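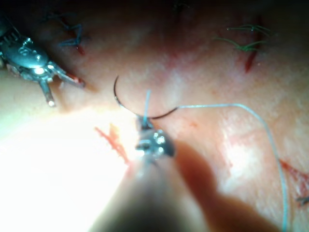

Practice pad with the curved needle and pale blue thread. Dark blue stitches from earlier on the left.

To: Lurken suture practice list
Subject: Re: Pads wearing out, and which thread to buy
Date: January 17, 2019

> We have the pink pads from Teshome and they are getting
> full. Do people throw them out once the cuts have all been
> stitched, or is there a way to get more use from them? Also,
> is it worth paying for coloured thread? We have a box of
> black from Sanley and the trainees keep losing the ends.

We keep ours going a good while after they look finished. Old stitches can stay in as long as there is clear pad between them. I tell people to leave a finger's width from the last cut and to start a new one at a different angle, so that two cuts don't run into each other and tear. When there is no room left for that, the pad goes in the box for knot tying only, where the state of the surface doesn't matter much.

Don't pull old stitches out to make space. We tried it in August and the holes opened up within a few goes.

On thread, yes, buy colours. We use pale blue for the current exercise and dark blue for the one before, so when I go over a pad afterwards I know which work I am marking. Pale blue shows up well enough on the pink, although it is harder to follow where there is a shadow across the pad. Black on pink is fine too, but with only one colour you can't tell old ends from new.

Ours came from Torik, order code 2351 for the pale blue and 2913 for the dark. A carton is 400 lengths. I had 117 left of the pale at the last stock check, so it does go down quickly if people cut long.

Trim the tails of finished stitches if you can get them to do it. Ours mostly don't, and a loose tail next to a fresh cut gets picked up with the new thread.

If anyone has found a pad that takes deeper bites without splitting, please post the supplier to the list.

Lurken skills room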